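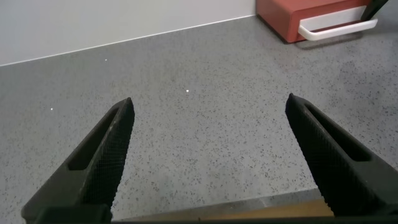

Gripper over the counter, seen from the wrist, with the red box at the back. Devach open day, June.

Open day at the Devach kitchen room

Fourteen members signed up for the June visit to Devach, and the Sunday date turned out to suit more people than the usual evening slot. We met at the side door at ten, signed the visitor sheet, and were taken up to the second floor, where the company has its test kitchen. Rizwan Amarasinghe, who runs the manipulation team, gave the tour and did most of the talking.

The room is set up as an ordinary home kitchen with a speckled gray counter. Rizwan said the counter was picked on purpose. Plain white laminate gave good results in the first year, and then the same software did poorly in real homes, where counters have patterns in them. A speckled top is harder. The flecks look like crumbs to the vision software, and some of the grains reflect light and show up as bright white points. In the wrist view you can see three of them. The software has to learn to leave them alone.

Devach calls the arm setup Puvano. The arm is bought in, and the company does the fingers, the wrist camera mount and the software. The fingers are dark and tapered, with a long slot down each one and textured pads on the inside faces. The slots save weight and let the finger flex a little when it closes on something hard. The pads have a diamond pattern. Rizwan passed a spare pair down the row so we could feel it. An earlier set had smooth rubber pads, which held glass well but collected flour and stopped gripping after a morning's work. The textured ones can be cleaned with a brush.

The main demonstration was a pull on a handle. At the back of the counter stood a red box with a white bar handle across the front. The task is to come in over the counter, line up with the bar, close on it and draw it forward a short distance without dragging the whole box along. It sounds simple, and most of the questions afterward were about why it is not.

The first difficulty is distance. From the starting position the wrist camera sees the box only in part, high up on the right, and most of the picture is bare counter. The arm has to decide where the handle is from that partial view and start moving before it has a good look. A second camera on a stand would help. The team used one for a while and then dropped it, as customers did not want a stand in the kitchen.

The second difficulty is the handle itself. It curves at both ends where it meets the box. If the fingers close near a curve, they tend to slide toward the middle, and the pull goes crooked. The software now aims for the flat stretch and checks the alignment once more just before closing.

The third is force. The box weighs very little. Pull too hard and it comes forward off its spot; pull too gently and the fingers slip. Rizwan showed the force plot on a laptop next to the arm while it ran, and those of us in the front row could follow the line as the grip tightened. People at the back had trouble seeing it, and we have asked if a larger screen can be used next time.

We watched the arm do the task 2 times at normal speed and once slowed down. The first pull was clean. On the second the fingers met the bar off center, backed away and tried again, and the retry worked. The slow run was the most useful for those of us who do not work with arms, as Rizwan could talk over it and stop it at each stage.

He then explained where the training runs come from. A person holds a lead device and guides the arm through the task, and the wrist camera records the whole run. The team has recorded 3,151 runs on this counter so far. Of those, 1,931 were kept for training. The rest were dropped for various reasons, such as a bumped camera, a run stopped halfway, or an operator who forgot to return the arm to its start. Rizwan said the sorting takes longer than the recording and is still done by hand. Two of our members asked about doing it automatically. The team has tried, and the automatic filter threw out too many runs in which the arm made a mistake and recovered from it. Those are the runs they most want to keep.

After the demonstration, visitors could try the lead device. A queue formed quickly, so each person got one try. Most people came in too low on the first approach. The device gives no sense of touch, and you have to judge the height from the wrist view on the screen, looking between the two fingertips. Members who play video games did not do noticeably better than the rest of us.

The question session ran until after noon. A few of the answers, from my notes:

Power and noise. The arm runs from a normal wall outlet. It is quieter than a dishwasher. The loudest part is the cooling fan on the control box.

Safety. The arm stops when it meets resistance above a set limit, and there is a stop button on each side of the work area. Visitors stayed behind a line of tape during the demonstration. For the hands-on part, the speed was turned down and a member of the team kept a hand on the button.

Wet surfaces. The team has done little on this. Water changes how the counter reflects, and they expect to need a separate set of runs for it.

Finger wear. The pads are swapped when they begin to slip in a standard pull test. The finger bodies last much longer and are left in place when they get scuffed.

Cost. Rizwan would not give a figure for the complete system, as it is not on sale. The fingers are the cheap part.

What comes next. Devach is working with Berska, which makes fitted kitchens, on a set of handles that are easier for a gripper to find and hold. Some trial pieces were on a shelf by the door. They looked like normal handles to me, with a longer flat section and more room behind for the fingers.

One disagreement is worth passing on. Several members felt that a home robot should cope with whatever handles a house already has, and that changing the kitchen to suit the arm is the wrong way around. Rizwan's view was that both will happen, and that kitchens were changed for dishwashers and built-in ovens too. We did not settle it.

Practical notes for anyone going to the next session. Parking behind the building is limited, and the bus stop on the main road is a short walk away. The test kitchen gets warm with a full group in it. There are not enough chairs, so bring a folding one if you cannot stand for long. Photos are allowed in the test kitchen but not in the workshop next door.

Devach has offered a second date for members who missed this one, with places for 41 people split between a morning and an afternoon group. Names go on the sheet at the next meeting, and those who were on the waiting list in June will be placed first. The visit in the following quarter will be to Chiang, where the subject is warehouse sorting, and details will be in the next issue.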